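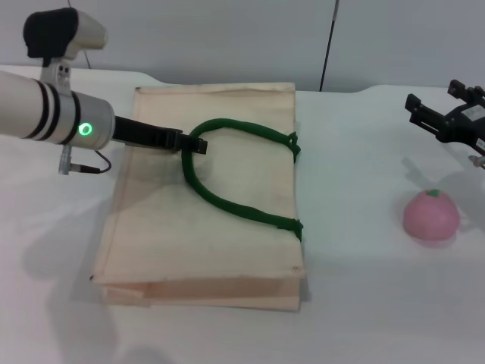

Canvas Tote Bags: Common Questions

Can I put a canvas tote in the washing machine?
Cold water and a gentle cycle are fine for most plain canvas. Gilness bags with rope handles do better washed by hand – the handle takes a long time to dry and can bleed color if it is dark green or navy.

How do I get stains out?
Rub a little dish soap into the spot, wait 11 minutes, and rinse. Older marks may fade but stay visible.

How do I take out the wrinkles?
Lay the bag flat on a table and smooth it toward the seams. Iron on medium, inside out. Keep the iron off the handle and its tabs.

Can I carry fruit in it?
Yes. Put heavy items in first and soft fruit such as peaches on top.

Where should I keep bags I'm not using?
Fold them once and store them flat on a shelf or in a closed cabinet.

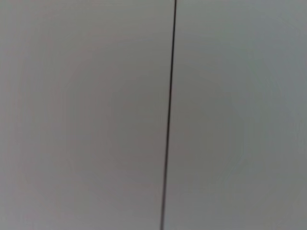 A damp bag should not go in with the others. Hang it by the handle overnight first.

Who do I ask about a torn handle tab?
Write to Esi Annan at the Bonsu repair desk. Allow 2 weeks.

Last updated September 27, 2018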